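## 7. Setting up the shared booking calendar

Applies to the Stadura desktop client and the Stadura web client as installed at all Cundbridge sites. Users of the older telephone booking line should refer to the separate leaflet held at each reception desk.

### 7.1 Before you begin

The following must be in place before a site calendar is created:

- a site code, as issued by the Cundbridge central office
- an account with the role of Site Editor or higher
- the opening hours of the site for the coming quarter
- a list of the rooms to be offered for hire, with the greatest number of persons permitted in each

Room names may be up to 39 characters long, including spaces. Names longer than this are shortened on the printed door sheet, although they appear in full on the screen.

**Caution:** Do not create a second calendar for a site that already has one. Bookings cannot be moved between calendars, and the duplicate can be removed only by the central office.

### 7.2 Creating the calendar

1. Sign in and select **Sites** from the left-hand menu.
2. Enter the site code and press **Find**. The name and address of the site are displayed.
3. Check the address. If it is wrong, stop and report the error to the central office.
4. Select **New calendar**.
5. Choose the time zone. Sites using the Dramville server will see this field already filled in, and it should be left as it stands.
6. Choose the first day of the week as it is to appear on the door sheet.
7. Press **Save**.

The calendar is now listed under the site name with the status *Draft*. It is not visible to the public until the steps in 7.5 have been completed.

### 7.3 Adding rooms

1. Open the draft calendar and select **Rooms**.
2. Press **Add room** and type the name.
3. Enter the greatest number of persons permitted. This figure must match the fire certificate.
4. Set the shortest and longest booking allowed. The standard values are one hour and 7 hours.
5. Under **Gap between bookings**, enter the time needed for cleaning and the moving of furniture.
6. Repeat for each room, then press **Save all**.

**Note:** Where a large hall can be divided by a screen, enter the hall and each part as separate rooms. Then open the hall, select **Linked rooms** and tick the parts. A booking for the whole hall will block both parts for the same period.

A site in the Pană group may copy its rooms from another site in that group by selecting **Copy rooms from**. Charges are not copied and must be entered by hand.

### 7.4 Opening hours and closures

1. Select **Hours**.
2. For each day, enter an opening and a closing time in the 24-hour form, for example 08:30.
3. For days on which the site is closed, tick **Closed** and leave the times blank.
4. Select **Closures** to enter public holidays and periods of maintenance.

A closure entered over an existing booking does not cancel that booking. Stadura displays a warning triangle beside the entry, and the Site Editor must contact the hirer and agree a new time or a refund. 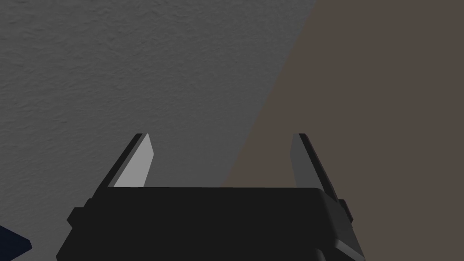

Closures of more than one week should be entered as a single period. When a run of separate days is used, the public page lists each day on its own line and becomes difficult to read on a small screen.

### 7.5 Publishing

1. Select **Check calendar**. Any missing hours, charges or room limits are listed in red.
2. Correct each item and run the check again.
3. When the list is clear, press **Publish**.
4. Open the public page in a separate window and confirm that the rooms and hours are as entered.
5. Make a trial booking for one hour and cancel it.

**Caution:** Charges cannot be altered for bookings already accepted. Confirm all charges with the site manager before pressing **Publish**.

### 7.6 Limits and messages

Each calendar holds up to 3,549 bookings, including those cancelled. Entries more than two years old may be moved to the archive by selecting **Tools**, then **Archive**. The archive can be searched but not edited.

| Message | Meaning | Action |
|---|---|---|
| Code not known | The site code has been mistyped or has not been issued | Check the code and try again |
| Room in use | Another editor has the room record open | Wait until the record is closed |
| Error 878 | The connection to the server was lost while saving | Sign in again and check the last entry |
| Calendar full | The limit on bookings has been reached | Move old entries to the archive |

If Error 878 appears twice in the same session, write down the time and the name of the screen in use, and report both to the central office. Do not press **Save** again until a reply has been received.

Instructions for taking payment and issuing receipts are given in section 8.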